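Housekeepers at Fedstead Guest Houses Get a Say in How the New Machines Will Fold

October 24, 2023

When the first folding machine came up the back steps at Fedstead Guest Houses last January, most of the housekeeping staff gathered in the laundry to watch it being plugged in, and more than a few of them went home that night wondering how long they would be needed. Now the talk in the break room is mostly about sore shoulders (fewer of them), about the new shift sheet (opinions vary a good deal), and about whether a machine will ever learn to handle a soft cloth the way a person does.

Fedstead runs 188 rooms spread over 13 houses between Simard and the lake road, and for as long as anybody on the staff can remember, every sheet, towel and pillowcase was folded by hand on the long table at the Simard laundry. The two machines there, built by a company called Givuvden, now take care of the flat sheets and the bath towels. In one week this month they got through 3183 pieces, and the housekeepers who used to stand at that table until well past supper are mostly home by then.

The bedrooms are another matter, and a much harder one. A sheet that comes off a roller is always more or less the same shape, but a cloth left on a bed can be lying any which way, half folded over itself on top of a thick quilt, with the sun coming in across it. For that part of the work Fedstead has signed up with Gusudia, a small outfit that is trying to teach a robot how to pick up and fold linens in a furnished room. The teaching is done with hand-held grippers, which a person carries from bed to bed and works by hand while a camera on the tool takes it all in.

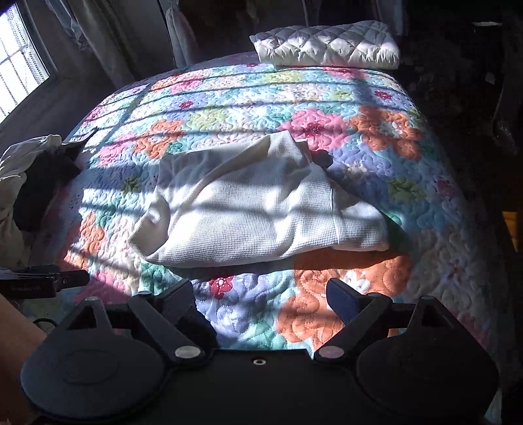 A hand-held gripper over a flowered quilt, with a white waffle-knit cloth bunched up on the bed.

Nine of the housekeepers have signed on for the gripper sessions so far. They are paid their usual hourly rate plus a bit extra, and the sessions come out of the regular shift, so no one has to stay late for them. The first day or two can be trying. One housekeeper, with more than twenty years of bed making behind her, said it was like buttering toast in mittens, and that she had to stop and think about which corner she always reaches for first, a thing she had never once had to think about before. Others have taken to it quickly and rather enjoy the quiet.

What it will all mean for jobs is the question that comes up at every staff meeting, and the company has tried to answer it as plainly as it can. No one has been let go since the folding machines arrived, and Fedstead has put in writing that hours will not be cut through the end of next year. Two people from the laundry have moved over to looking after the machines, which pays better but means carrying a phone in the evenings, and one of them has already asked to trade that part away.

Not everybody is won over. Some of the longtime staff miss the folding table itself, where you could catch up on each other's kids and get a batch of pillowcases done at the same time. The machines are loud enough that you have to step out into the hall to talk. Fedstead has ordered padding for the laundry walls, and a smaller hand-folding table is going back in by the window for napkins, baby blankets and anything with a fringe.

The gripper sessions will go on through January in the Simard houses. Housekeepers who would like to try one can put their names on the list by the time clock, and a practice gripper is kept at the laundry for anyone who wants to get the feel of it first.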